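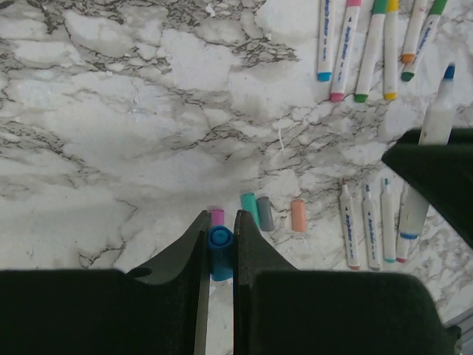 Tuesday, marker capping, session 3

Caps are the fun part of this job and I will not be talked out of it. Pens are big and forgiving, you can grab one pretty much anywhere along the barrel and be fine. A cap is small, it rolls, and if you squeeze it off center it shoots out of the fingers like a watermelon seed. Today I finally got a feel for it on the leader arms and the last hour was the best driving I've done on Flonix so far!

Count at the end of the day: 363 good episodes. Target is still 500. Failed ones are kept in the separate folder with the reason typed in the note field, so please don't clean that folder out.

Setup

Same bench as last time, marble-pattern top, both arms homed at the same marks. The Rolline leaders are on the low stools now, which puts my elbows at table height. Big improvement. I was lifting my shoulders all through session 2 and you can see it in the recordings, there's a little wobble every time I hold still for more than a moment.

Changed the gripper pads on the left arm to the softer Farico ones before starting. Right arm still has the old pads. I know that's untidy for the data, but the notes have the pad type in every episode header, and I wanted to find out if the soft ones help with caps. They do. I could close slower and still have a hold, and I stopped getting that click where the cap jumps a hair just as the fingers meet. Would like to put them on the right arm too before we go on.

Leader gripper triggers: gain turned down one step. If you drive after me and it feels mushy, that's why. Give it ten minutes before turning it back up.

What I was doing

The task for this block is: pick a cap off the table, bring it to the matching pen, seat it, lay the pen back down with the others. Caps are put down by hand between episodes, open end in any direction. Resets are quick once you stop trying to make them look nice. Early on I was lining everything up, and of course then every episode starts from the same neat picture and the policy learns the neat picture. Now I drop the caps and leave them where they stop, as long as both arms can get there.

The blue cap is the one I like to start with. It shows up well against the gray veins and I can check that the wrist view is in focus before I get to the difficult colors. Pink is fine too. The gray cap is a pain, it gets lost in the dark veining on the wrist view when it's lying low, and I went past it more than once. Teal and gray lying against each other is a good hard case: you have to nudge them apart with a fingertip first. I recorded a bunch of those on purpose. The nudge should stay in the demo, please don't trim it.

Which way the cap points matters more than I expected. With the open end up between the fingers I can see the ring inside it, and that makes lining up with the nib so much easier. If the open end is facing down I'm driving half blind and have to swing the other arm's camera over to look. I think we should do both, but in separate blocks, and with the easy one first.

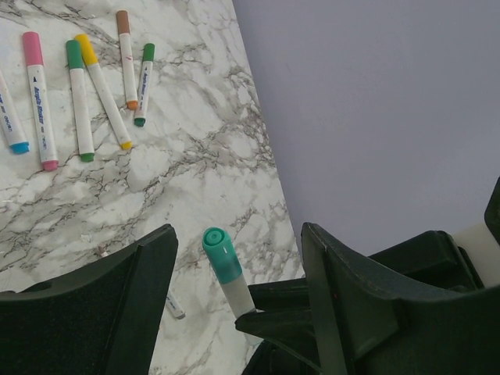 Coming back to the grip height question from last week's page, I'm now convinced we want the pen held low with the capped end well clear of the fingertips, and the barrel as close to upright as you can get it. Wrist roll drifts when I'm concentrating on the other hand, so I started using the pen itself as a gauge. With the teal one up between the fingers I look for the ridge on the end of the cap. When the ring looks round in the wrist view, the pen is pointed at the camera the way I want, and when it goes oval I fix the roll before doing anything else. Works with any color, but the teal is especially clear. It also means you aren't depending on the table edge for reference, and that edge runs at such a slant in the wrist view that it was fooling me every time.

Second thing on grips: take the pen in one move. If I grab, let go, and grab again, the replay has this dithering in it that looks terrible, and we had the same thing in the Brunet recordings in May with the spoons. Better to back off completely and come in again from above. It costs a few seconds and the path is clean.

Pens lying across each other are OK to leave in. Go for the one on top first. I tried sliding one out from underneath and dragged its neighbor along with it, so that episode went in the failed folder (reason: "greedy").

Replays

Ran a few of today's episodes back on the arms at half speed after lunch. The pick-ups replay beautifully. Seating the cap is less reliable, it's right on in some and a touch to the side in others, which I'd expect from open loop with pads that give. No crashes, no e-stop. I did have a hand on the button the whole time.

Also had a quick look at the sync between the two wrist cameras. Left one was lagging at the start of the morning, fine after a restart of the recorder. Episodes from before the restart are tagged "sync?" and somebody should check those before they go into training. I'd do it myself but I want to drive more!

To do

- soft pads on the right arm
- wipe the table between blocks, there are crumbs and bits of fluff on it and they're showing up in the wrist views
- block with caps open end down
- more gray cap, in the dark veins
- check the "sync?" episodes
- ask for a longer cable on the right leader, it tugs when I reach across
- try the cap and the pen in swapped hands. I did one for fun at the end of the day and it was clumsy but it got there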